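Break Room Walk-Through, Cladby Annex
Checklist with comments
Date of visit: December 21, 2025
Previous visit: May

Thank you to everyone who tidied up before I came by, it really did make the rounds quicker. I have kept the same order as the May sheet so you can lay the two side by side. Where I wrote "OK" I mean I was happy with it, and where I wrote "Please fix" there is no need to panic, just get to it before the next round.

1. Door and way out
Opens fully, closes by itself: OK
Exit sign lit: OK
Comment: The mat at the threshold curls up at one corner. I caught my own toe on it, so I can vouch for the problem personally. Please fix (tape is fine for now, a heavier mat would be nicer).

2. Ceiling and walls
Slatted ceiling panels secure: OK
Stains or drips: None found
Wall paint: OK
Comment: I pressed on the panels nearest the door with a broom handle and nothing shifted. The white wall has come up beautifully, and I know the painting took longer than anybody wanted.

3. Water dispenser
Stands level, does not rock: OK
Cord and plug: OK
Drip tray emptied: Please fix
Filter label filled in: Please fix
Comment: The filter is a Morelis and the sheet that came with it asks for a change every 200 days. Somebody wrote the start date on the label in pencil and it has rubbed away to almost nothing, so I would treat it as due and begin again with a good dark marker. While you are at it, give the taps a wipe with hot soapy water, and let them air dry before anyone fills a cup.
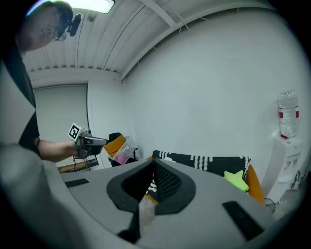 Break room, items 2 to 4: slatted ceiling, plain wall, water dispenser and the chairs with the patterned blanket.

4. Chairs and blanket
Legs tight, no wobble: OK, one exception
Blanket clear of the floor: OK
Comment: One chair has a loose back leg. It only needs a turn of the wrench, but please set it aside until that is done, especially if heavier folks like me are going to lean back in it! The blanket is welcome to stay, as I know how chilly it gets in there by late afternoon. Just wash it now and then, and keep it well away from the heater.

5. Electrical
Outlet covers: OK
Extension cords in use: One, please fix
Heater: Palma, 1,120 watts, tip switch works
Comment: The heater must go straight into the wall outlet and never into the extension cord. I moved it over myself while I was there.

6. First aid and fire
Kit sealed and in date: OK
Bandages: 20 on the list, 13 in the box
Extinguisher gauge in the green: OK
Comment: Bravach can send refills with the regular supply order. Please ask them for burn gel too, as the last packet is gone.

Overall: Pass, with the fixes noted under items 1, 3, 4 and 5, and the refills under item 6. Initial each one on the door copy when it is done, and leave that copy up for me to collect.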